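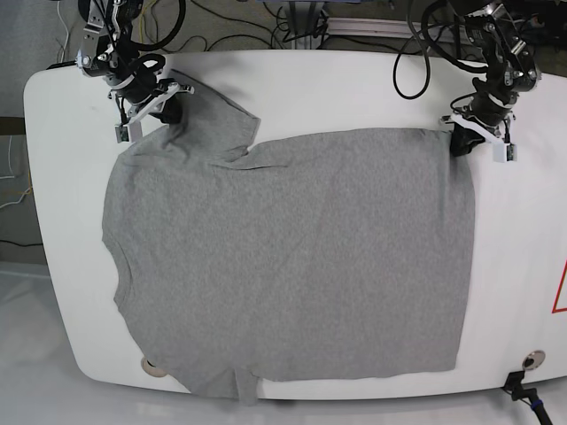
The two-arm shirt test

Two grippers, two controllers and one very patient T-shirt

The workshop is loud at ten in the morning, and most of the noise comes from a fan in the next bay. The arms themselves make a thin, nervous whine when they move and almost no sound when they stop. On Friday they stopped a lot. I sat beside them on a stool for most of the day with a notebook and a sandwich, and I had a wonderful time.

I came to Calado, a small robotics shop that builds test stations for other people's ideas, to watch a comparison I had been hearing about since October. The question sounds easy. If you want a pair of small robot arms to fold clothes, which fingers should you put on them, and which controller should be telling those fingers what to do? The shop had two finger designs on hand, one from Ilteck and one from Rukeck, and two ways of running the arms: its own controller and a newer one called Girneo. That makes four combinations, and each of them had to fold shirts until everybody in the room was sick of shirts.

Cloth is a lovely thing to test a gripper on. A block or a bottle has a shape, and the shape stays put while you reach for it. A T-shirt has a shape until you touch it. Pick it up by the hem and the sleeve you were planning to grab next has wandered somewhere else. A person folding laundry in front of the TV fixes this without looking, with a flick of the wrist or a pat of the hand. An arm with two stiff fingers has to find the edge again, decide whether it's looking at one layer or two, and close on exactly the amount of fabric it meant to close on.

Fingers first

The Ilteck fingers are long and narrow, made to slide under an edge while it's lying flat on a table. The Rukeck fingers are shorter and blunter, with a bigger pad. On paper I'd have bet on the narrow ones every time. Getting under a hem is the hardest moment of the whole job, and a thin finger ought to get there first.

It did get there first. In the single-edge trials, where one arm only has to pick up a hem and lift it, the narrow fingers were quick and almost dainty, and they rarely came up with nothing. Then the folds began and the picture got more interesting. Once both arms have hold of the shirt, they have to move together and keep the cloth stretched between them. If one arm runs a little ahead of the other, the fabric pulls sideways, and a narrow pad lets it creep. You watch a corner slide out by a thread's width, then another, and then it's gone and the shirt lands in a heap.

The blunt pads held. They fumbled more of the first grabs, sometimes pressing down on the hem two or three times before catching it, but once they had it they kept it. The shop's people have a word for a grab that looks good and then fails halfway through the move. They call it a "polite" grip, and by lunch I was muttering it too.
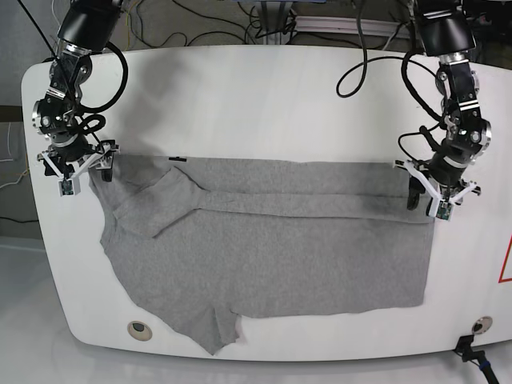

Two grips, one edge: the arms hold the top of the gray test garment taut between them.

Everything gets written down. The log for this comparison had reached 3,381 grasp attempts when I arrived, going back to the first trials with a single arm and a dish towel. Of those, 1,021 were made with both arms working on the same piece of cloth, and those are the ones people at Calado like to argue over. A one-arm grasp tells you about the finger. A two-arm grasp tells you about the finger, the other finger, the timing, the table, the knit of the shirt and whatever the controller thought was going on.

Now add the brains

The house controller is the older of the two and I grew fond of it. It works in steps. Find an edge, go to the edge, close, check, lift, check again. Between steps there's a pause long enough to take a sip of coffee. You can always tell what it's trying to do, so you can always tell what went wrong, and when somebody changes a setting you see the change on the very next try.

Girneo works from demonstrations. A person guides the arms through the fold many times, the system studies those runs, and then it produces motion of its own in one continuous stream. There are no steps to point at. The arms come down, drift a little, settle and close, and the whole thing has a looseness that made me sit up straight the first time I saw it. It looks like someone doing a chore.

It can also be wrong with great confidence! On one run it missed the second corner completely, closed both pads on air, and went on to perform a beautiful fold with only one side of the shirt attached. The old controller would have stopped at the check and waited for help. Girneo finished its routine and parked itself above a crumpled pile. I laughed, the technician sighed, and the shirt was spread out again.

What won me over was the recovery. On later runs, when a sleeve had flopped across the body in a way that didn't match the usual starting position, the old controller mostly gave up. Girneo would tug, let go, shift over and try a slightly different spot. Not every time, and I wouldn't want to oversell it. But I saw it happen often enough to stop thinking it was luck.

The afternoon set

After lunch the station was set up for the run I'd been waiting for: 30 shirts' worth of folds for each combination, or really the same shirt over and over, shaken out and laid down fresh between tries. The rules are strict and a bit funny. The shirt has to end up as a rectangle. A sleeve may stick out by the width of a thumb. No helping hands, no nudging the table, no talking to the arms, although this last rule is widely ignored.

The narrow fingers with the old controller made a decent, cautious pair. Slow, tidy, quick to give up. The blunt fingers with the old controller were steadier through the long pulls but spent ages on first contact, and the pauses added up. I got through my whole sandwich during one attempt.

The narrow fingers with Girneo were the most exciting to watch and the least dependable. When it worked it was gorgeous, the hem rising in one clean motion. When it failed, it failed in the middle of the pull, just where the polite grips always give themselves away. The faster the arms moved, the more the cloth crept.

And the blunt fingers with Girneo came out ahead. I hadn't expected it. The learned motion covers for the clumsy first grab, pressing and trying again without fuss, and the wide pads cover for the learned motion when the two arms fall out of rhythm. A complete fold took around 20 seconds on the good runs, and a good share of them were good. Each half of the pairing was patching the other's weak spot.

What's still open

There are plenty of reasons to hold off on declaring a winner. A heathered cotton T-shirt is friendly material, with enough texture to grip and enough weight to lie flat. The shop wants to repeat the set with something slippery, and with a thick sweatshirt that won't fit easily between any fingers. There's talk of cutting a third pad, narrow at the tip and wide at the base, which seems so obvious after a day on that stool that I asked why it didn't exist yet. The answer was a drawer full of earlier attempts, most of which had snagged on the knit.

The cables need work as well. Every hour or so somebody paused a run to check that a loop had room to swing, and one promising try was thrown out over a wire. Small arms carry a lot of wiring for their size, and each change of fingers means routing some of it over again.

Late in the day they let me lay out the shirt myself. I smoothed it down, stepped back behind the line and watched the arms come in. The left one caught its corner at once. The right one pressed, slid, pressed again and closed, and the two of them lifted together. The rectangle that came out had one sleeve showing, and we got down to table level with a ruler to see whether it was wider than a thumb. It was, by a little, so the fold went into the log as a miss and I shook out the shirt for the next one.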